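Jerkau
Open roles > Operations

Teleoperator / Robot Demonstrator (part-time, on site, Grudcombe)
Posted 2021-06-11
Openings: 2
Reports to: Percy Bedoya, Demonstrations Lead

Do you enjoy clearing a table? Would you enjoy it the seven hundredth time? Please keep reading.

Jerkau teaches robots to do household chores. The way we teach them is that a person does the chore through the robot, over and over, while the computers take notes. You will be that person. You'll wear a headset, hold a pair of controllers, and move two long white arms that are stronger than yours and a good deal less sure of themselves. When you close your hand, the gripper closes. When you sneeze, we throw that one out and start again.

We currently have 3,321 usable demonstrations in what we call the Louro set, which covers picking up, moving, and putting down ordinary things on ordinary surfaces. We would like many more. The researchers will tell you the set needs "diversity," by which they mean you should stop putting everything in the same spot.

What the job is like

A shift is four hours, with a break every forty minutes whether you feel you need one or not (you do, your eyes just haven't told you yet). At the start of a shift you get a task sheet. It says something like "move the can to the back of the table, keep it upright, let go gently." You do that. Then you or your partner puts things back in some new arrangement, and you do it again from there. A full shift's target is posted on the wall and is lower than you'd expect, as Percy would sooner have a clean grasp than a fast one.

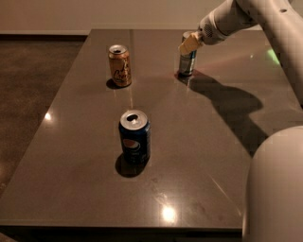
After each run you press one of two pedals, left for keep and right for discard, and you are expected to be truthful about it. A robot copies everything it is shown, including the moment you got impatient and gave something a little shove. We had a former operator who tapped every object twice before lifting it. The robot did that until we retrained it. We still find this upsetting.

About one shift in four is hand guiding instead: no headset, you stand next to the arm, take hold of it at the wrist, and walk it through the motion yourself. It's slower and your shoulders will know about it. Some people like it better.

You will also use Clirken, our labeling tool, to mark where each step of a task begins and ends. Clirken was written in a hurry by people who have since been promoted. Save often.

What we're looking for

Steady hands and a high tolerance for doing the same thing slightly differently.

Comfort in a headset. We'll try you in one at the interview. If it makes you queasy, that's no reflection on you, but we can't hire you for this role.

The ability to write one clear sentence about what went wrong. "Gripper slipped off the rim on the way down" is good. "Robot being weird" is a thing we have received.

You must be able to stand for an hour at a time and lift 25 pounds.

No degree needed and no coding. Gamers apply in large numbers and some of them are very good. Our best operator to date used to frost cakes for a supermarket. Experience in sewing, dental work, crane driving, or getting a sleeping baby into a crib will be read with interest.

What you get

$24 an hour, paid training included. Training takes 2 weeks, and most of the first one is learning to move slower than feels reasonable. Shifts are mornings or afternoons, five a week, and we try not to change them on you. Health coverage starts after three months. Parking is free. The coffee is also free, and priced fairly.

The contract runs through September with a good chance of being extended -- the robots do not yet know how to fold a towel, and at the present rate they'll need you for some time. People do ask whether they'd be training their own replacement. For this job, no; for wiping down your kitchen counter, we certainly hope so.

How to apply

Send a resume to Darcy Lévesque in the Grudcombe office, along with a short note (700 words at the very most, and Darcy would be happier with a fifth of that) explaining how to make a sandwich to someone who has hands but has never used them. We read every note. Tell us which shift you want and whether you're left-handed, which we'd love, as the left arm is underemployed.

If we like the note, you'll come in for a ninety-minute paid tryout on the real setup. Wear closed shoes and tie back long hair. Glasses are fine under the headset. Percy will stand nearby with a hand on the stop button. He does that with everyone, himself included.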